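Drarken Coffee Works, Nalgate: Notes From the Open Day

The Drarken roastery opens its doors to the public in December, before the holiday orders go out. I have driven past the building for years on the way to Kemdale and never been inside. This year I bought a ticket for the 10 a.m. tour. It cost $9 and included a small bag of coffee at the end.

Getting There

From Kemdale, take the river road into Nalgate and turn at the grain elevator. The roastery is the long brick building past the tire shop. Visitor parking is in the gravel lot on the far side, and the gravel lot is full of potholes. I would wear boots if it has rained. There is a sign for deliveries that looks like the way in, and several cars followed it and had to back out past a truck.

There is also a bus from Kemdale that stops at the elevator. The walk from the stop is short, but there is no sidewalk for the last part.

Check-in was at a folding table inside the side door. They gave us hairnets and foam earplugs and asked us to put away loose scarves. Strollers have to stay at the entrance. The building has 2 floors with an elevator between them, but the elevator is for freight and the tour uses the stairs. Anyone who can't manage stairs should call ahead. A couple in our group had done that, and they were taken up separately by a staff member.

The Green Coffee Store

The tour begins upstairs, where the unroasted coffee is kept. The sacks are stacked on pallets with a gap along the outside wall so air can move behind them. A card on the door gives the capacity of the room as 234 sacks. It was well short of full when we went through. The guide said the big shipment comes after New Year's and they prefer to run the stock down before it arrives.

I expected the room to smell like coffee and it doesn't. It smells like burlap and dry grass. We were allowed to put our hands in an open sack. The beans are a dull green, harder than I thought they would be, and they leave a fine dust on your fingers.

Each sack has a paper tag sewn into the top seam with the lot and the date it came in. The guide showed us a tag that had been filled out wrong and corrected, and explained that a lot with a missing tag can't be used until someone traces it through the delivery book. This took longer than it needed to, although a man near me who works in a feed warehouse had a lot of questions about it.

The coffee goes down to the roasting floor through a chute. There is a metal grate over the opening with a magnet under it. A jar on the windowsill holds things the grate and magnet have caught: small stones, a bent nail, a button, some staples, and what looked like a piece of a comb.

The Roasting Floor

This is the loud part, and the earplugs are needed. They run an old drum roaster and a newer one side by side. The old one was bought used from a bakery supply firm and has been rebuilt more than once. It does the darker roasts. The newer one does everything else.

We watched a full batch on the old machine. The operator pulls a small scoop out of the front of the drum to check the color, smells it, and pushes it back in. He did this slowly at first and then every few seconds toward the end. There is a gauge and a screen, and he looked at those too. When he opened the door the beans fell into a round tray with turning paddles, and a fan under the tray pulled air down through them. The crackling went on for a bit after they landed.

The guide talked about first crack and second crack. I had read about this and never understood it. Hearing it through the side of the machine made it clear. First crack is like popcorn under a lid. Second crack is quieter and closer together, more like cereal in milk.

Most of the questions from the group were about chaff, the papery skin that comes off in the roaster. It gets sucked into a tall metal cylinder and collected in bins. A farm outside Kemdale picks it up for bedding. You can take home a bag of it for free if you have compost or chickens. I took one and it leaked in my car.

The floor was hot even with the bay door open. I would leave your coat at the check-in table. There are hooks.

The Tasting Room

After the noise it was a relief to get into the tasting room, which is at the quiet end of the building. It has pale gray-green walls and a plain light-colored table with cups set out on it. The group was split in half here, and the second half waited in the hall, where there are framed order forms from the early years of the business to look at.

We were shown how to taste the way the staff do it. The ground coffee goes straight into the cup and hot water is poured over it. You leave it alone until a crust forms, break the crust with the back of a spoon, and smell it as it opens. Then you skim the top and slurp from the spoon. The guide slurped very loudly and told us to do the same. Most people were too polite about it at first.

We compared the house coffee with one called Fajardo, a medium roast they sell mainly to restaurants. The house coffee is darker and a little smoky. Fajardo is lighter and tasted to me like walnuts, with something sour at the end that went away as the cup cooled. Others in the group said orange peel. I did not get orange peel. A teenager said it tasted like a raisin box, and the guide wrote that down.

We also tried a cup that had been made from stale beans on purpose. I would like to say I picked it out right away, but I thought it was fine until I went back to the fresh one.

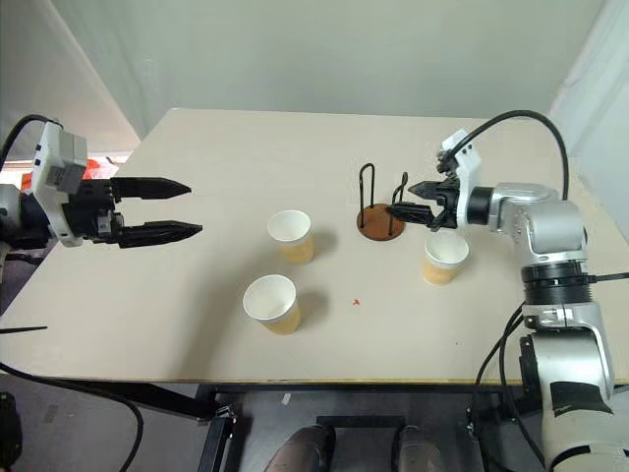

Packing and Shipping

The last stop is the packing line, back on the ground level. Beans come down from a hopper onto a scale, drop into a bag, and the bag passes between heated bars that seal the top. Each bag has a small plastic valve on the front. I had always assumed the valve was there for smelling the coffee in the store. It lets gas out as the beans rest and keeps air from getting back in.

One worker was putting labels on by hand. The labeling machine handles the standard bags, but the gift size has a side fold that wrinkles the paper. The shelves behind her were full of boxes for stores in Nalgate and the grocery in Kemdale. We had to stay behind a yellow line here, and it is hard to see much from the back of the group.

The Shop

The tour ends in the shop, as you would expect. Prices were a little lower than at the grocery. The free bag that comes with the ticket is house coffee, and if you want Fajardo you have to pay for it. They will grind it for you, but there was a long line for the grinder, so I took mine whole.

There were also mugs, filters, and burlap sacks that people buy for sack races and potato storage. The card reader was down for part of the morning. Bring some cash.

Practical Notes

Tickets are sold at the shop counter and by phone. The later tours were sold out when I called.

The restroom is by the check-in table and there isn't another one on the route.

Photos are allowed everywhere except at the controls of the newer roaster.

Small children were bored in the sack room and happy on the roasting floor. Bring ear protection that fits them. The foam plugs were too big for the kids in our group.

There is no food for sale. I ate afterward at the diner by the bridge in Nalgate, which serves Drarken coffee and leaves it on the burner too long.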